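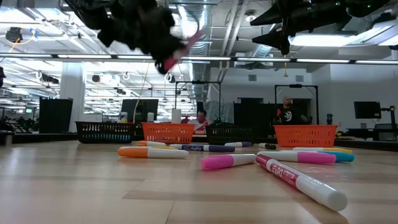 FOR IMMEDIATE RELEASE
25 Jun 2020

Prellenora Opens Marker Collection for Skirnwood Classrooms

SKIRNWOOD - Prellenora, the classroom supply exchange on Ayala Street, is now taking in dry-erase markers for area schools. Markers will be tested, sorted into baskets and handed out to teachers before the fall term. The collection runs for eight weeks.

Any brand and any color will be accepted, including single markers and part sets. Caps must be on. Permanent markers, highlighters and paint pens should be kept out of the donation, as they have to be pulled by hand later.

Prellenora started the exchange in December with glue sticks and rulers. Teachers asked for markers more than anything else. The goal for this collection is 2,000 working markers, enough to give 25 to each of the 80 classrooms on the request list.

Sorting is done at a table with plastic baskets in black and orange set along the back edge. Markers are tipped out in the open part of the table, checked, and put away.
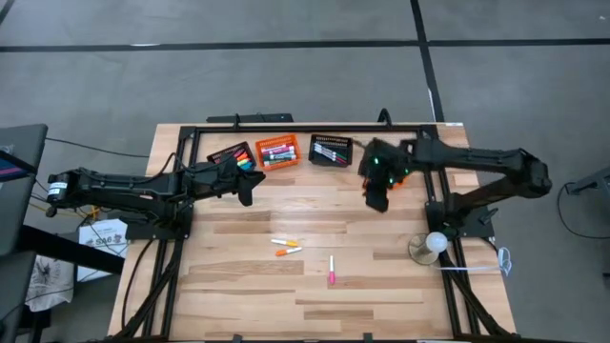
Each marker gets a short line drawn on a whiteboard. If the line is pale or broken, the marker is stored cap down overnight and tried again the next day. Those that fail a second time go in a separate box for recycling. Working markers are wiped clean before they are packed.

"Most of what comes in still writes," said Refugio Rosales, director of Prellenora. "People clear out a desk drawer and find six or seven they forgot they had. A teacher will use those up in a month."

Classroom packs will hold a mix of colors. Teachers who need mostly black and blue for board work can say so on the request form, and those packs will be put together first. Younger grades tend to ask for brighter colors, and pinks and oranges are set aside for them as supply allows.

Baskets are also available on loan. A classroom may borrow up to four for the school year and return them in the spring. The Manier Room will be open for pickup on weekday afternoons once packs are ready. 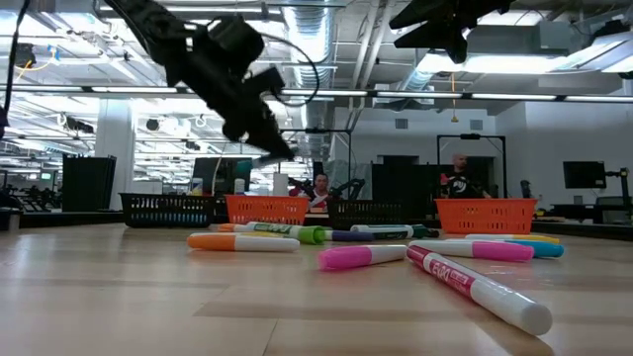
Evaristo Quintero said he had been buying markers out of his own pocket for over 20 years and would be glad to stop. "I go through a pack every couple of weeks," he said. "If they're sorted and they work, that saves me a trip to the store and a lot of shaking dead ones."

Donations can be left in the bin inside the front door on Ayala Street during business hours. Offices and businesses with a large number of markers should call ahead to arrange a drop-off time. Request forms for teachers are at the front desk.

###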